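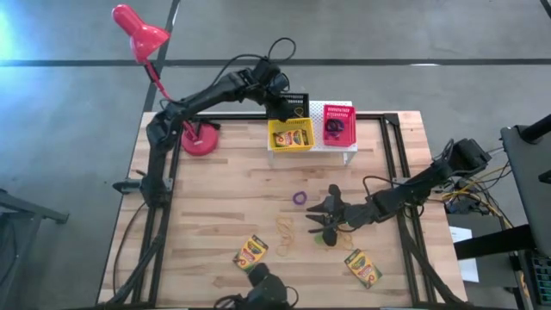 Photo: Usman Jafri for Juvness

The Sokum desk riser and baskets

I've been selling bits and bobs for desks for a good while now, and the Sokum is the thing I end up talking about most. It's a little white table that sits on top of your big table — four thin straight legs, flat top, nothing clever — and you put a pair of small plastic baskets up on it. Everything you use all day goes in the baskets, and you get the space underneath back for whatever you like.

The baskets come in yellow, red or black, with slots in the sides so you can see what's in there without tipping it all out. I mix the colours because I'm hopeless at remembering what went where (yellow for pens, red for everything else, more or less). Hina Pirzada, who does our packing, likes all black and thinks my desk looks like a toy shop. Fair enough!

The riser with two baskets is 42 pounds. Extra baskets are 9 pounds each, any colour. It comes flat, the legs push in by hand, and a wipe with a damp cloth is all the cleaning it ever needs.
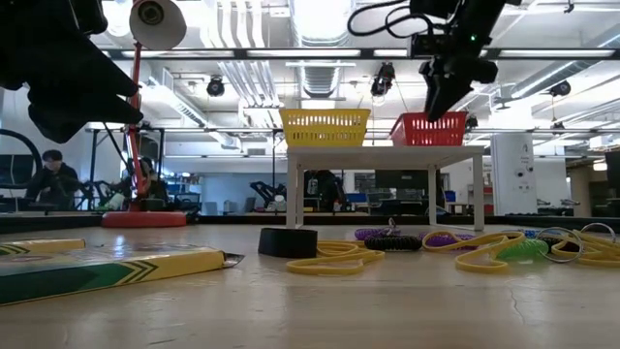
Can I put a printer or a monitor on the riser?
Please don't. It's made for baskets, pens and small odds and ends, and the legs are too thin for anything heavy.

Coil keychains are what I keep in mine at home, plus a frightening number of spare straps, and they do tangle if you just drop them in. Loop each strap round itself first and you'll save yourself a lot of muttering. Crayons are easier. I leave them in the box they came in, so the little ones can carry the lot off to the kitchen and (sometimes) bring it back.
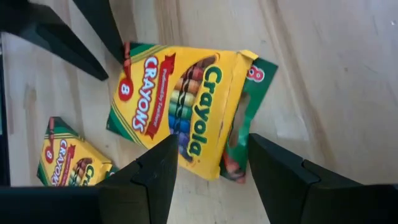

A flat box like that can go in standing up or lying down, whichever suits you, though I'd put the crayons in first and the fiddly stuff on top. Pencils want to stand in a corner, points up.

We post within the UK only for now. If a leg turns up bent or a basket's cracked, drop Shamim Baloch a line through the contact form and she'll send a new part, no need to return the old one. The taller Bugti riser is out of stock until August, sorry!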